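Slide 4. Simulated cup task, wrist view

- Clenow covered dishwashers and washing machines. I only cover the part before that, where somebody picks things up.
- Task: tipped cup, stand it upright. Run in simulation at Linthorpe, 216 starts per policy.
- Romia finished 71 percent. Zamudio did better on upright cups and worse on these.
- A cup on its side can roll when one finger touches it first. Centering the hand matters more than grip force.

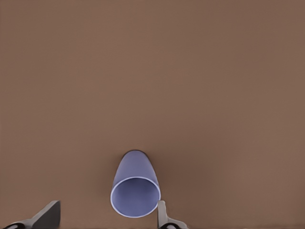 ## Slide 5. What the start pose does to the numbers

- Point at the gap on the left. The cup lies much closer to the right finger. Ask the room which way they would shift the hand.
- Plain brown surface, one pale blue cup, nothing else to sort out. A kitchen counter is harder than this.
- Full log is 1,912 attempts, all policies. Most failures are contact on one side.
- Time per attempt: around 20 seconds. A person clearing a table would not wait for it.

## Slide 6. Can it do the chore yet?

- Single known cup, clear surface: usable with retries.
- Mixed dishes, leftovers, glass: no.
- Hardware runs start in August. Take questions on cost after the break.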